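3.2 Preparação das superfícies e marcação dos limites

As superfícies de trabalho usadas no estudo foram preparadas segundo um procedimento único, repetido nos três locais de recolha (Bradine, Vaston e Janance). O objetivo era comparar a forma como os participantes distribuem a louça numa mesa quando existe uma linha visível que separa duas zonas, e quando essa linha não existe. Como a condição com linha depende por completo da qualidade da marcação, descrevemos nesta secção os materiais, a colocação e o estado da fita ao longo das sessões. A seleção dos participantes foi tratada na secção 3.1 e a codificação das posições é apresentada na secção 3.3.

Cada mesa foi limpa com um pano húmido e deixada secar antes da aplicação da fita. Não se usaram toalhas nem individuais. Nos ensaios preliminares, os individuais funcionaram por si mesmos como marcadores de lugar: os participantes colocavam o prato no centro do individual e ignoravam a linha, o que tornava impossível separar os dois efeitos. Optou-se por tampos foscos, de cor neutra, sem desenho. Os tampos brilhantes disponíveis em Vaston foram excluídos por causa dos reflexos da iluminação do teto, que dificultavam a leitura das posições nas fotografias de controlo.

A linha divisória foi feita com fita de pintor azul, aplicada numa só tira de um lado ao outro da zona de trabalho. Testaram-se também fita de papel bege e fita isoladora preta. A primeira confundia-se com o tampo e vários participantes só deram por ela depois de terem pousado as primeiras peças. A segunda via-se bem, mas deixava resíduos de cola que obrigavam a uma limpeza com álcool entre sessões e que, em duas mesas, alteraram o acabamento. A fita azul mostrou-se um compromisso aceitável entre visibilidade e facilidade de remoção.

A aplicação foi feita à mão, sem régua fixa, por uma só pessoa em cada local. A instrução era esticar a fita, pousá-la sem pressão, verificar o alinhamento em relação ao bordo da mesa e só então alisá-la com o polegar, do centro para as pontas. Aceitaram-se pequenos desvios de inclinação. Uma linha traçada com esquadro teria sido mais rigorosa, mas o tempo de montagem duplicava e os ensaios preliminares não indicaram que os participantes reagissem a desvios desta ordem. Quando a inclinação era notada à primeira vista, a tira era arrancada e substituída.

A louça usada nas tarefas incluía pratos rasos, pratos de sobremesa, taças, canecas e talheres. As peças não eram iguais nos três locais, mas respeitavam as mesmas classes de tamanho. As taças merecem menção à parte, porque foram a classe de objetos que mais problemas levantou na codificação. Ao contrário dos pratos, que assentam numa base larga, uma taça pode ter a base inteiramente de um dos lados da linha e o rebordo por cima dela. Vista de cima, parece tocar ou cobrir a fita; vista de lado, está claramente afastada. A regra adotada foi a de considerar a projeção vertical do rebordo, por ser o contorno que se lê nas fotografias. A Figura 2 mostra uma posição próxima do limite, em que o rebordo chega à margem inferior da fita. 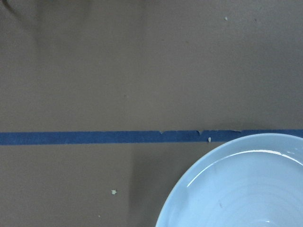

Grupo de Estudos do Espaço Doméstico, Departamento de Design e Ergonomia, Instituto Contreras

Figura 2. Linha divisória em fita de pintor azul sobre tampo fosco, com taça de cerâmica azul-clara junto à margem inferior. Na metade direita da tira são visíveis irregularidades na margem superior.

O estado da margem é relevante para a codificação. Na tira da Figura 2, a margem inferior mantém-se regular, ao passo que a superior apresenta dois entalhes e um troço ligeiramente levantado. Se a distância de uma peça à linha fosse medida a partir da margem superior, um entalhe deste tipo introduziria um erro local, de sinal variável consoante a peça ficasse diante do recorte ou ao lado dele. Por este motivo, todas as distâncias foram medidas a partir da margem inferior, isto é, da margem voltada para o participante. Nas mesas em que esta margem se encontrava danificada, traçou-se na fotografia uma reta entre os dois pontos intactos mais próximos e mediu-se a partir dessa reta.

Registaram-se 131 tiras aplicadas no conjunto dos três locais. De cada uma guardou-se uma ficha com o local, a mesa, a sessão de aplicação, a sessão de remoção e uma apreciação do estado das duas margens numa escala de quatro níveis: intacta, com irregularidades, levantada e rasgada. Uma tira classificada como rasgada era substituída antes da sessão seguinte. Uma tira levantada era alisada e mantida, desde que o troço solto não atravessasse toda a largura. As irregularidades pequenas não davam lugar a qualquer intervenção.

Três tipos de dano foram descritos nas fichas. O primeiro é o entalhe, em que falta um pequeno pedaço na margem. O segundo é o levantamento, em que a margem se solta do tampo e deixa ver uma orla mais clara. O terceiro é o enrolamento, em que a margem solta se dobra sobre si mesma. Os três podem surgir na mesma tira e nem sempre foi possível distingui-los nas fotografias, sobretudo quando o dano era pequeno. Nos casos duvidosos manteve-se a classificação feita no local por quem preencheu a ficha.

Não procurámos determinar a causa de cada dano. As observações feitas durante as sessões sugerem que arrastar peças sobre a fita contribui para o desgaste, em particular no caso dos pratos de base rugosa, mas não dispomos de registo contínuo que permita associar um dano a um gesto. É também possível que parte dos entalhes venha do próprio rolo. As fitas usadas em Janance foram compradas em dezembro e guardadas num armário sem controlo de humidade, e algumas apresentavam já a borda marcada quando foram desenroladas.

A limpeza entre sessões seguiu uma regra simples. Migalhas, fios e outros restos que estivessem sobre o tampo eram retirados com um pincel seco, nunca com pano húmido, para não amolecer a fita. A limpeza era feita no fim de cada sessão e repetida antes da entrada do participante seguinte. Durante a tarefa não se retirava nada. As fotografias intermédias contêm, por isso, pequenos resíduos que não foram codificados; na Figura 2 vê-se uma migalha esbranquiçada junto à parte inferior da fita. Nas versões iniciais da grelha de codificação estes elementos eram assinalados numa coluna própria, que foi abandonada por não ter qualquer uso na análise.

Todas as fotografias de posição foram tomadas na vertical, sobre a zona de interesse, e não sobre a mesa inteira. Esta escolha tem um custo. As peças situadas na periferia surgem muitas vezes incompletas, e a sua posição tem de ser reconstruída a partir do arco visível. Para as peças redondas, o procedimento consistiu em ajustar uma circunferência a esse arco e tomar o respetivo centro como posição da peça. Aceitaram-se apenas os ajustes em que os dois codificadores chegaram ao mesmo lado da linha. Os restantes foram marcados como indeterminados. Em Bradine, onde o teto baixo limitava a altura de tomada, a proporção de peças incompletas foi maior e recorreu-se com mais frequência a este ajuste.

Das 600 fotografias codificadas, 80 foram revistas por um segundo codificador sem acesso à classificação original. As divergências concentraram-se nas taças próximas da linha e, em menor grau, nos cabos dos talheres pousados em diagonal. Nos pratos rasos a concordância foi total. A revisão levou a precisar a regra do rebordo já referida, que na primeira versão da grelha não distinguia entre tocar a fita e ficar encostado a ela. Na versão final, uma peça cujo contorno chega à margem sem a ultrapassar é codificada como pertencente ao seu lado de origem. A grelha foi fechada em março de 2024 e as fotografias anteriores a essa versão foram recodificadas.

Em 30 casos, a fita foi retirada ou deslocada pelo participante no decurso da tarefa. A instrução dada no início não proibia este gesto, embora também não o previsse. Estes casos foram mantidos na amostra e são discutidos em separado na secção 4.4, por constituírem uma resposta possível à presença do limite: o participante altera a linha em vez de adaptar a ela a disposição da louça. Para efeitos da análise principal, considerou-se apenas a disposição das peças no momento anterior à remoção, sempre que existia fotografia desse momento.

Uma limitação do procedimento prende-se com a cor. A fita azul contrasta bem com tampos castanhos ou acinzentados, mas parte da louça disponível era também azul, em tons mais claros. Não podemos excluir que a proximidade de cor tenha levado alguns participantes a tratar a linha como elemento decorativo do conjunto. A comparação entre as sessões com louça azul e as sessões com louça branca, apresentada na secção 4.2, aborda esta questão de forma parcial, dado que as duas séries não foram equilibradas por local.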